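Rinsing rice: in the pot or in a separate bowl?
Kitchen Chat, page 1 of 1

Brindeo
Posted 16/03/2022
Evening all. I've cooked rice the same way for years, straight out of the bag and into the pan, and it has always been a bit gluey. My sister-in-law says I ought to be washing it first in a great big bowl, and I'm wondering if it's worth the extra washing up? I only ever make enough for two.

Emel_in_the_kitchen
Oh, do wash it! Basmati especially. I swish mine round with my fingers, pour off the cloudy water and go again until I can more or less see the grains, usually four goes. It's rather soothing after a long day, and the pan comes out so much cleaner too.

Cletness
Going to disagree with Emel, sorry love. I've never rinsed a grain of it in my life. Fry it in a little butter with an onion, pour on the stock, lid on for 15 minutes and leave it be. And if you're making pudding or risotto you want all that starch anyway.

Emel_in_the_kitchen
Well yes, I'd never wash pudding rice! I thought we were talking about plain boiled.

Guzmán49
Wash it, but a sieve under the tap does the job and you've only the one thing to dry up. I gave my big bowl to my daughter in September and haven't missed it.

Cletness
A sieve I could live with, I suppose. Still say butter.

Brindeo
Thank you all, you've been very kind. My sieve has a hole in it, so bowl it is. I've put the rice in a little clear tub to measure by, about a third full, and got out the big steel mixing bowl, which looks enormous next to it! Is it too big, do you think?

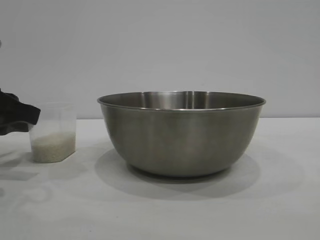 Emel_in_the_kitchen
Not a bit too big, you want the room to swish. Cold water, and tip it away slowly with your hand at the rim so you don't lose half your supper down the sink.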